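Filed under: Jobs & Openings > Kitchen and Food Service
Last updated: October

Part-time prep cook, Plivgate Community Kitchen

Plivgate Community Kitchen is hiring a part-time prep cook for the lunch program. The position is 14 hours a week, split over four mornings, and starts as soon as we find the right person. The current prep cook is moving to the evening shift and will be on hand for training.

We serve lunch to older adults at the Bakhtiari Street hall and send out 40 delivered meals on each day we cook. Most of the food is made from scratch. The menu runs on a four-week cycle and leans on vegetables, beans, rice and soups, with chicken or fish twice a week. Ignacio Urrutia plans the menu and orders the food. The prep cook reports to him.

What the job involves

The shift starts at 6:30 a.m. and ends at 10:00 a.m. You will wash, peel and cut vegetables for that day's lunch, portion proteins, make dressings and cold sides, and get soup bases going before the lunch cook comes in. You will also label and date everything that goes into the walk-in, rotate stock, and put away the produce delivery on the mornings it comes. Some of the boxes are heavy. You should be able to lift 40 pounds and stand for the whole shift.

Knife work is the biggest part of the day. We have a food processor for slaw and onions, but a lot is still cut by hand, and many of our diners need softer or smaller pieces. We will show you the sizes we use. 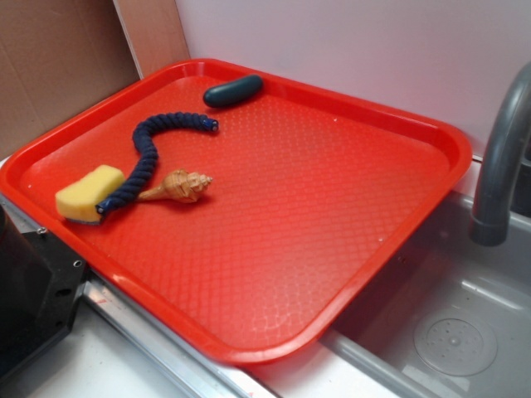
Cleanup is shared. The prep cook washes their own boards, trays and knives and leaves the sinks clear for the lunch cook. There is a separate dishwasher on duty from 11:00 a.m., so you will not be doing the lunch dishes.

What we are looking for

At least one year of paid work in a kitchen of any kind — restaurant, school, hospital, catering. A current food handler card, or willingness to get one in the first month (we pay the fee). Comfortable working alone for the first hour. Able to read a recipe and scale it up, sometimes to 300 portions for the holiday meals.

Spanish or Farsi is useful but not required. You do not need a driver's license. The number 191 bus stops across the street, and there is free parking behind the building.

Pay and schedule

Pay is hourly and depends on experience. The rate will be given to you in the first phone call, before any interview. Shifts include a free meal, and paid sick time begins on the first day. We close for two weeks at the end of the year — this time is unpaid for part-time staff. Extra hours come up when someone is out, and you are free to turn them down.

How to apply

Send a resume or a short note about your kitchen work to Mehrangiz Ghorbani at the hall office, or drop it off between 9:00 a.m. and 2:00 p.m. at the side door. A cover letter is not needed. Please include two references and the mornings you can't work, if any.

We will call people as applications come in. The interview takes half an hour and is followed by a paid two-hour trial shift. Bring closed shoes with a non-slip sole. Aprons and knives are provided, but you can bring your own knives if you prefer them.

6 shares | 2 comments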